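Guest room questions I get all the time

Do I have to strip the bed before I leave?
Nope! Leave the white duvet and the runner right where they are, I do all that myself.

Where do dirty clothes go?
In the woven basket on the floor by the bed. It's pretty shallow, so long things like pants need a fold or they'll hang over the side (mine always do).

Can I sort my clothes on the bed?
Sure, I do it too. The runner at the foot is the best spot for it. 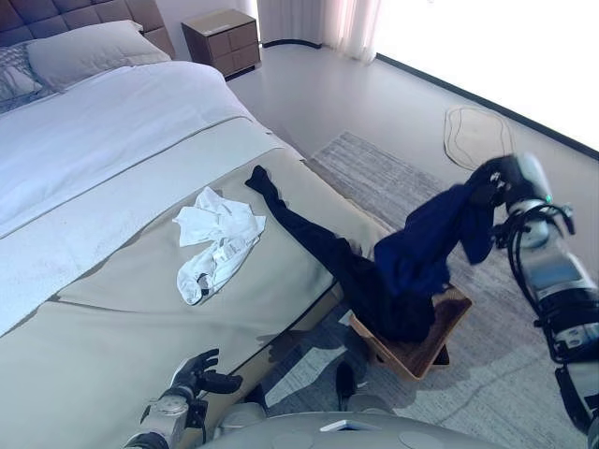

Is there a door code?
Yes, it's 2318.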